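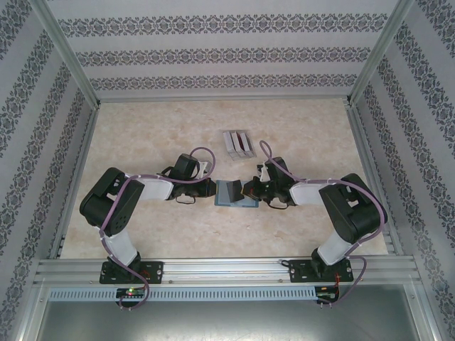 Why do roadworks make such long queues of cars?

When part of a road is closed, the same number of cars has to fit through a smaller space. Drivers wait their turn, and the line behind them grows.

How a queue starts

Think of a two-way road with one lane for each direction. A work crew needs to dig up one lane to fix a water pipe. Now there is only one lane left, and cars from both ends want to use it. They can't go through at the same time, so one side has to stop while the other side goes.

Each time the cars stop, more cars arrive behind them. If 11 cars get through on a green light but 14 cars turn up while they wait, three are left over. Next time there are three more. After a while the queue can reach back past the next corner, and then cars that only wanted to turn at that corner get stuck too.

The road through Stamness

Stamness is a small town with one main road and one bridge. The road comes in from Ponden on one side and goes out to Beaudoin on the other. On a normal school day, 2,123 vehicles cross the bridge. That count includes cars, trucks, buses and motorbikes. It doesn't include bikes on the footpath.

Last November the bridge had one lane closed so the edges could be repaired. There is no other way over the river unless you drive up to Plulness, and that is a long trip on a gravel road. Most people stayed on the main road and waited. The worst time was 8:30 in the morning, when people were going to work and the school buses were coming in from Ponden.

What temporary traffic lights do

Temporary traffic lights are lights on stands. They are put out when a job starts and taken away when it is finished. They work in pairs, one at each end of the closed part.

When the light at one end is green, the light at the other end is red. In between, both lights are red for a short time. Drivers sometimes think the lights are broken when this happens. They aren't. The last car to go through needs time to get out the other end before anyone comes towards it. The longer the closed part is, the longer both lights must stay red.

Some lights run on a timer. They change after the same number of seconds, even if there are no cars waiting. Other lights have a sensor on top that can tell when cars are coming. If there is a long line on one side and no line on the other, the sensor can keep the green light on for longer.

On some jobs there are no lights at all. A worker stands at each end with a sign that says STOP on one side and SLOW on the other. The two workers talk by radio so they don't both show SLOW together.

Why are there so many signs?

Signs tell drivers what is coming before they can see it. A car moving fast needs a long distance to stop, so the first sign is placed well before the work. After that there is usually a sign with a lower speed limit. At Stamness the limit on the road into town was dropped to 50, and then lower again beside the bridge.

The orange cones come next. They are set out in a slanting line that guides cars out of the closed lane a little at a time. Cones are bright in the daytime and have shiny bands that reflect headlights at night.

Who decides when the work happens?

Most local roads are looked after by the council. Bigger highways are often looked after by the state or province. Before a job starts, the people planning it write a traffic plan. The plan says which lane will be closed, where the signs will go and what hours the crew can work.

Busy roads are sometimes fixed at night, when there are fewer cars. Night work has its own problems. It is noisy for people trying to sleep, and the crew needs big lamps to see. Some materials are also harder to use when the air is cold.

People who live nearby can ask the council to change the plan. In Stamness, parents asked for both lanes to be open at school time, but the repair couldn't be covered over each day. The school buses left Ponden 4 minutes earlier instead, and the lights were changed to give that side a longer green in the morning.

Staying safe near roadworks

If you are walking, follow the signs for the footpath, even if they send you across the road. Don't step over tape or move a cone. Look both ways, including on a one-lane section, as the cars may be coming from the side you don't expect.

If you are on a bike, stop at the red light like everyone else. You may be slower than the cars, so get off and walk on the footpath if the lane looks too narrow.

Words to know

Detour: a different way to go when a road is closed.
Lane: a strip of road wide enough for one line of vehicles.
Peak hour: the time of day when the most people are travelling.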